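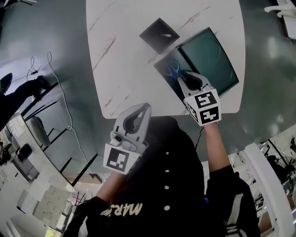 Search reports Enter keywords Go

Drying Time of Water-Based Adhesives on Coated and Uncoated Paperboard

Student project report, Materials and Packaging module
Maham Bangash, Illia Onyshchenko, Gadisa Beyene
Supervisor: Gøran Eide
Submitted 6 January 2021

1. Background

Folding cartons are usually closed with a side seam glued on the converting line and end flaps glued after filling. Small producers without a converting line do both by hand. The project started from a question raised by Kuzmenko, a tea and spice packer in Luvport that buys flat blanks and assembles them at a bench. Flaps on their winter cartons, printed and coated on the outside, opened more often than flaps on their plain cartons. The packer used the same white glue for both.

Water-based adhesives set by losing water. Part of the water evaporates at the open edge of the joint and part is absorbed by the fibers. An uncoated board absorbs on both faces. A clay-coated or varnished board absorbs much less on the treated face, so in a joint between an outer face and an inner face nearly all of the absorption has to happen on one side. If the clamping time is chosen for uncoated board, a coated joint can be released while the adhesive film is still soft.

The aim was to measure how long a hand-glued flap must be held before it stays closed under the spring force of its own fold, for two board types and two adhesives, and to give the packer a clamping time that could be used at the bench.

2. Materials

Board A was an uncoated kraft board. Board B was a white-lined board with a clay coating and an aqueous varnish on the printed face. Both were supplied as sheets by Tevgate and stored flat in the lab for a week before cutting so that they would reach the same moisture content as the room air.

Adhesive 1 was a polyvinyl acetate dispersion of the type the packer already used. Adhesive 2 was an ethylene copolymer dispersion sold under the name Gonorura for varnished surfaces. Neither was diluted. Both bottles were new and were stirred before each session because Adhesive 2 separated slightly on standing.

Room conditions were recorded at the start and end of each session. The lab has no humidity control, and the heating was turned down in the evenings in December, so sessions were run only between late morning and mid-afternoon.

3. Method

Strips were cut with the grain running across the fold, scored with a blunt wheel, and folded once before gluing. The glued area was the same for every strip and was marked with a card template. Adhesive was applied with a notched spreader held upright. The spreader was wiped between strips.

The flap was closed and a flat steel weight was placed on it. At the end of the set time the weight was lifted straight up and the strip was left alone for one minute. A strip was recorded as closed if no gap could be seen along the joint edge when viewed against a lamp, and as open in all other cases. Partial lifting at one corner was recorded as open. This rule was agreed on after the first trial session, in which two of us had judged corner lifting differently, and the results of that session were discarded.

Clamping time was increased in steps of ten seconds. Three strips were tested at each step. The holding time for a combination was defined as the shortest clamping time at which all 3 strips stayed closed, provided that all strips at the next step also stayed closed.

Closed strips were kept overnight and peeled by hand the next day. Fiber tear over most of the glued area was recorded as a sound bond. A clean separation from the coating was recorded as an adhesion failure.

4. Results

Board A with Adhesive 1 reached its holding time soonest. Adhesive 2 on Board A was one step slower, which is within the resolution of the method and should not be read as a difference between the products.

Board B with Adhesive 1 had a holding time of 70 seconds. It was the slowest of the four combinations. Several strips that had been held for a shorter time looked closed when the weight was lifted and then opened within the one-minute wait. An operator who checks the flap only at the moment of release would pass these as good.

Board B with Adhesive 2 held earlier than with Adhesive 1 but later than either adhesive on Board A.

In the peel check all Board A strips tore fiber. Board B with Adhesive 2 tore fiber or split within the coating. Board B with Adhesive 1 gave mixed results: 2 strips separated cleanly from the varnish even though they had stayed closed overnight. The remaining strips showed fiber tear at the center of the joint and clean separation along the edges.

5. Discussion

The order of the holding times agrees with the absorption argument in section 1. The peel results show a second effect which the holding time does not capture. A longer clamp allows the film to set, but it does not make the adhesive wet the varnish. For Adhesive 1 on Board B the bond may therefore be weak at any clamping time, and some of the cartons returned to the packer may have failed in this way. We had no returned cartons to examine and cannot say what share.

Applied quantity was the largest uncontrolled variable. The notched spreader gives a repeatable bead only if the angle and speed are repeatable, and three different people applied adhesive. Strips made by one person were not distributed evenly over the combinations. Weighing each strip before and after application would have removed the doubt, but the balance in the lab was reserved for another group for most of the period.

The steel weight presses evenly. Fingers and bench clips do not. The times in section 4 should be treated as lower limits for manual work.

Score depth also matters. A shallow score leaves more spring in the fold and raises the holding time for the same adhesive. All strips were scored with the same wheel setting, but Board B is slightly thicker, so the score was shallower relative to its thickness. Part of the difference between the boards may come from this.

6. Recommendations

For uncoated cartons no change is needed.

For varnished cartons the packer should change to an adhesive made for varnished surfaces, or order blanks with the glue flap left free of varnish. The second option costs nothing in adhesive but needs a change to the print file. If the present adhesive must be used until stock runs out, flaps should be clamped for longer than the holding time reported here and checked after a wait of at least one minute.

Further work should include weighed application, a range of score depths, and storage at low temperature, as the packer's store is unheated.

7. Acknowledgments

Roksolana Kravchuk cut the score wheel mount and lent the lamp used for the gap check.

Related reports
Edge Crush of Recycled Corrugated Board After Humid Storage
Legibility of Small Type on Kraft Labels
Comparison of Tear Strips for Mailing Envelopes
Moisture Uptake in Paper Tea Bags
Curl in Single-Side Coated Sheets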